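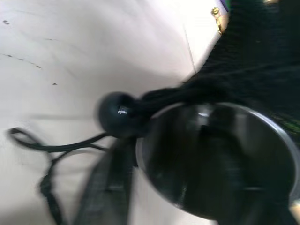
Wrist camera, black tassel and bead, cords to the left, dark disc lower right.

Thread: Tassel and cord grasping, wrist camera only - student project
Board: Clubs and student builds > Manipulation

closier_bench
Second-year group project, Tillelwood, robotics option. The brief is to clear mixed small objects off a pale surface and into sorted trays, using a two-finger gripper and a single wrist camera. Rigid items are fine. We are stuck on anything with a tassel, a cord or a strap. The still at the top is typical of what the detector gets during the approach.

Set-up: Zato controller, position mode, no force sensing at the fingers. Detector trained on 300 labelled stills, all taken with the arm parked. Grasp point is the centroid of the mask. On the tassel the centroid lands in the fringe, the fingers close on a few strands and the rest stays put.

Questions:
1. Is the centroid the wrong target for this class of object?
2. Is there any point labelling blurred stills, or should we fix the blur first?

Demonstration is in June. We cannot add a second camera, the rules for the option forbid it.

ravel_and_sons
1. Yes. Target the bead. It is the only part of that object with a fixed shape, and everything else hangs off it. Fringe above, cords below, bead where they gather. Train it as a class of its own and approach across the cord direction.

2. Fix the blur first. Look at the strap in your still, the edges are doubled. No mask drawn on that will be worth having.

half_duplex
Disagree on 2. If the arm sees blurred input at run time then it needs blurred input in training. 300 parked stills and a moving camera is a mismatch before you get anywhere near tassels. Our club had the same fault on a bottle-top sorter and it went away when we mixed in stills from the moving arm.

Agree on the bead, with a reservation. It sits right against the silver rim of that round thing. A finger coming down on the right side will hit the rim.

ravel_and_sons
Mixing in moving stills teaches the detector to tolerate bad input. It does not tell you where the edge of the bead is to within a finger pad. Stop the arm, wait for it to settle, take the still, then move. It costs a little cycle time and removes the problem.

half_duplex
It removes the problem if the scene is static and the arm does settle. Student arms on a bolted-down school desk often ring for longer than people think. Has the OP measured it?

closier_bench
Not measured. There is a fixed 50 ms wait in the code before each capture, inherited from last year's group. I do not know where the figure came from.

Exposure is on automatic. I can lock it.

ravel_and_sons
50 ms is nothing for a stretched-out arm. Try 300 and see if the doubled edges go. If they do, work down from there.

ccori_lab_2
Teaching assistant on a similar course. Two points.

Exposure: the pale surface is close to blown out at the top while the fringe is nearly solid black. Automatic exposure will hunt between those two as the camera moves. Lock it, and put more light in so that you can shorten it. Diffuse light, as you will otherwise get worse reflections on the disc. It already shows smeared reflections of the fringe, and a detector could easily take those for more fringe.

Labels: do you have the cords as part of the tassel mask or separate? The loop goes nearly to the left edge of the still. If it is in the mask it will drag the centroid about.

closier_bench
Part of the mask. One class, "tassel", everything black and thin included. That would explain why the grasp point wanders when the cords fall differently.

What about the strap? It starts just below the bead and runs straight down between the cords and the disc. The detector merges it with the cords in one run and the disc in the next.

ccori_lab_2
Give it its own class. It is wide, dark grey and woven, so in a sharp still there is enough texture to separate it. In a blurred one there is not, and I side with ravel_and_sons to that extent.

half_duplex
I will concede the strap. I still say put moving stills in for the coarse approach, where you only need to know roughly where to stop. Use the settled still for the final grasp. Two stages, same detector.

ravel_and_sons
That I can live with.

On the rim: rotate the wrist so that neither finger comes down on the disc side. If there is no clear angle, skip the tassel, take the disc and come back.

tin_lid_99
Taking the disc first will drag the fringe. Some of it is lying over the top edge. You will then have a tassel in a new position and a few strands in the fingers.

ravel_and_sons
Yes, so re-detect afterwards. You should be re-detecting after every pick anyway.

closier_bench
We are not. One detection per tray load, then a list of picks. Changing that is on the list now.

Plan so far: lock exposure, wait up to 300 ms, split tassel into bead, fringe and cord, strap as a separate class, re-detect after each pick. The labelling is the slow part. The tutor suggested going to 1000 stills before changing anything else.

ccori_lab_2
Do the wait and the exposure first. It makes no sense to label 1000 stills and then change the camera settings under them. Start by relabelling the 300 you have with the new classes.

half_duplex
Seconded. And post the settle time when you have it, with the arm extended and with it tucked in. I would expect them to differ.

closier_bench
Will do. Exposure is locked as of this afternoon. Extended measurement next, once the other group is off the Zato.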